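Edeo Two-Finger Gripper, Standard Tips
Sold by Prulari
In stock. Price 900, tips and cable included. Wrist camera mount sold separately.

Home > Grippers > Electric > Edeo Two-Finger

I've had this gripper on the bench for most of the summer and I like it a lot, so this page is going to be longer than the one the maker gave me! If you only want the numbers, skip to the bottom.

We sell two electric grippers in this size, the Edeo and the Csonka, and people ring up every week asking which one to get. For years I'd have said the Csonka without thinking, as it's the stronger of the two and you can drop it on a concrete floor (I have). But most of our customers now want to press buttons, flick switches and move plugs about, and for that sort of thing strength hardly comes into it. What you want is a tip that goes where you send it and doesn't wobble when it gets there.

So I put both of them through the same jobs on a task board: sliders, push buttons, toggle switches, a rotary dial and patch cables. Same arm, same Prerkier controller, same speed settings. Iveta Štěpánek wrote the test routine and was very strict with me about not fiddling with it halfway through. 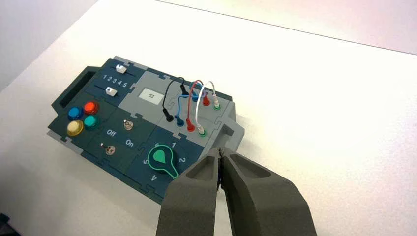
The push buttons are easy for either gripper. Close the fingers, come straight down, lift off. I wouldn't choose between them on that. Toggles are where I started to prefer the Edeo, because the closed tips make a nice narrow point and you can get in beside a small metal lever without knocking its neighbour. With the Csonka I had to come in at an angle every time, and I still caught the wrong one now and then.

Dials took me longest. You need to open the fingers just enough to straddle the pointer, then turn the wrist and keep the grip light, and my first go at it was awful (too much force, the whole board went for a walk). Turn the force down before you try it. Once I'd done that the Edeo was lovely and smooth.

Patch cables are still a bit of a pain, I won't pretend otherwise. The standard tips will hold a plug well enough, but the loops get in the way of each other and of the fingers, so plan your approach from the side with the most room. Aitana Villalobos swears by the long rubber tips for this and she may well be right, but they cost extra and I haven't tried them for long enough to say.

One grumble: the cable leaves the body on the same side as the camera mount, so if you fit a wrist camera you'll want to tape it back or it'll flap about in the view.

Who should buy the Csonka instead? Anyone lifting heavy or awkward things all day. It's on its own page and it's still a cracking bit of kit.

The details
Weight: 600 g with standard tips
Tip change: 6 screws, hex key in the box
Controller: works with Prerkier, driver on the downloads tab
Part number: 204
Next delivery: September

Page updated August 21, 2020. If you'd like to try one before you buy, send me a note through the contact form and tell me which arm you've got.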